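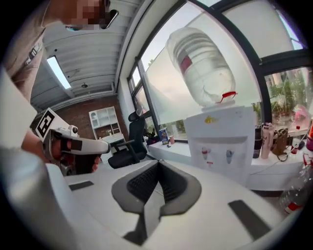

Hand-held gripper with its fiducial marker on a white plate, Nusuritz workroom

The Nusuritz marker fault is the name given to an error in motion recordings made with hand-held grippers at the Nusuritz workroom of the firm Premitz. The recordings were used to train a robot arm called Nitport. Because of the fault, the arm closed its fingers beside an object and not on it, and in one trial it pushed a cup from the table. No person was hurt.

Background

In the Nusuritz method, a person holds the gripper and carries out a task by hand. The position of the tool is calculated later from printed black-and-white markers. One marker is fixed to the gripper on a plate, and others stand on cards in the work area. The calculation takes for granted that the distance between the plate and the finger pads is always the same.

Course of the fault

The first sign was seen on a Monday in April, when Nitport missed the handle of a drawer several times in a row. The operators first suspected the arm and calibrated it again, but this brought no improvement. Birthe Zoëga, who was responsible for the recordings, then compared old and new files from the same gripper. She found that the calculated position of the fingers had moved by 17 millimeters between them.

The cause was a screw under the marker plate. When the gripper was laid down on its side, the plate could turn a little, and it did not always return to its place. The software gave no warning, as the marker itself was still read correctly. Of 710 recordings that were checked, 43 had to be removed.
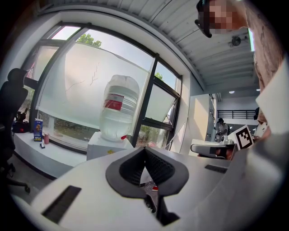

Black finger pad of a hand-held gripper. A second gripper rests on the desk behind it, next to a marker card

Daylight from the windows was also discussed as a cause. Strong light can make a marker hard to read, but in that case the software reports a lost marker, and there were no such reports in the removed files.

Corrections

The plate is now held by two screws and a pin. Before each session the operator closes the gripper on a fixed block, a procedure known as the Kolář check, and the session can begin only if the result agrees with the stored value. Nitport was trained again without the removed recordings. It also received a limit on closing force – this had been planned before the fault, but was introduced earlier.

See also

Kolář check
Nitport
Hand-eye calibration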